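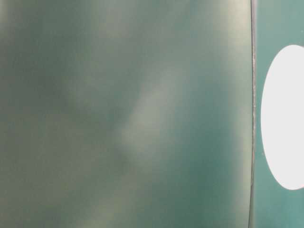
A fixed camera's view at the Tredura bench, with a white oval at right against the teal.

Kendent has been selling its two-armed bench kit, the Javier, since June. It arrives in three crates, and the company says a buyer with no robotics background can have it running in an afternoon. Ours took most of two days, and a good part of that went to finding the right hex key.

The Javier is aimed at small labs, colleges and food businesses that want to try automating a handling job before they commit to a full cell. The base kit costs $2762. For that you get the two arms, a pair of grippers, the rail frame, the cameras and a licence for Grirkitz, the software that records and replays tasks. Extra gripper fingers are $165 a set. There is a support plan at $656 a year, and most first-time buyers should budget for it.

We tested the kit at Tredura, a shared workshop that rents benches by the month. Anatole Tanguy manages the floor there and has installed four of these systems for tenants. His first piece of advice was to leave the arms alone and spend the morning on the cameras.

"People bolt everything together and want to see it move," he said. "Then they find out one of their views is no good to them, and they have to take half of it apart again."

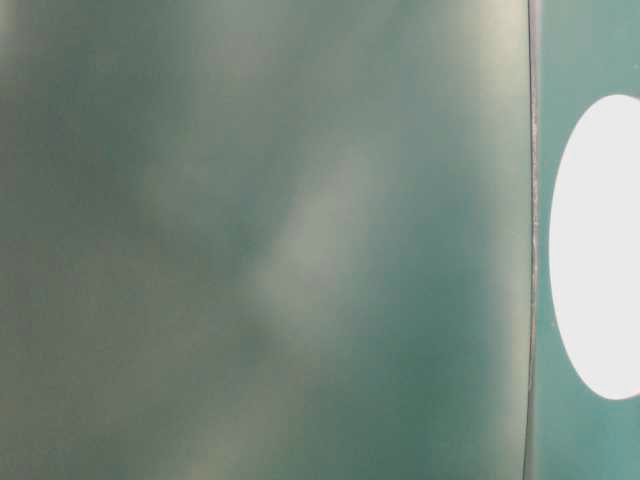
He is right that the cameras deserve the time. The Javier uses a head view that looks straight down on the work surface, plus fixed views that the owner positions. The head view is easy. It clips to the top of the frame and there is only one sensible place for it. The fixed views are left to the owner's judgement, and the manual gives them a page and a half.

Grirkitz shows all of the views on one screen, but it won't tell you whether a view is any use. It reports that a camera is connected, gives it a green tick and moves on. A camera can be blocked, soft or aimed at the wrong patch of bench and still get its tick. We would like to see a basic sharpness check added, and a warning when most of a view is filled by one surface. Kendent told us a check of this sort is being considered but wouldn't give a date.

The mounts themselves are decent. The ball joint locks firmly and the cable clips are well placed. Our complaint is with the colour-coded labels, which peel, and with the short leads supplied for the fixed cameras. Tanguy replaces the leads as a matter of course.

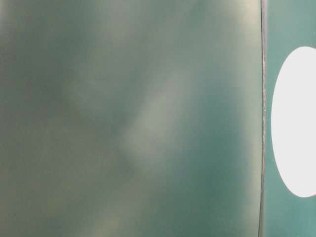 Another fixed view. The dark edge is the sharpest thing in it.

Once the cameras are sorted, teaching a task is simple enough. You guide the arms through the job, save each run and give it a name. Grirkitz recommends at least 15 runs before you ask the arms to try anything by themselves, and more if the objects change. Saving a run is quick. Deleting a bad one takes too many clicks, and there is no undo - we lost a good run that way on the first afternoon.

Kendent suggests starting with kitchenware, and that suits the kind of buyer it is after. Bowls, saucers and spoons are cheap to replace and awkward enough to be a fair trial. A spoon handle is narrow, and the grip has to keep it level.

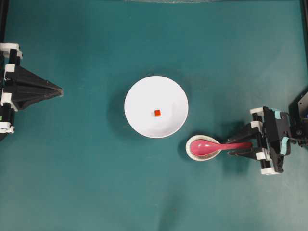
The black fingers come to a narrow point, handy for getting in beside a dish but less forgiving if your aim is off. Anyone planning to lift heavier crockery should ask for the broader set when ordering. The white brackets come off with a single tool, and swapping a finger took us a few minutes once we had done it twice.

Noise is low. You can hold a conversation beside the bench with both arms going. The matte work surface shows dust and smudges, so keep a cloth nearby.

Is it worth the money? For a college program or a small firm with someone patient on staff, yes. The arms are solid and the price is fair. The software needs another year of work, and buyers who expect it to catch their set-up mistakes will be disappointed. If you already own a set of arms, look at the Grirkitz licence by itself before you pay for the whole kit.

The Javier is sold direct by Kendent, with delivery quoted at six weeks. Prices were correct at August 3, 2023 and don't include freight or tax.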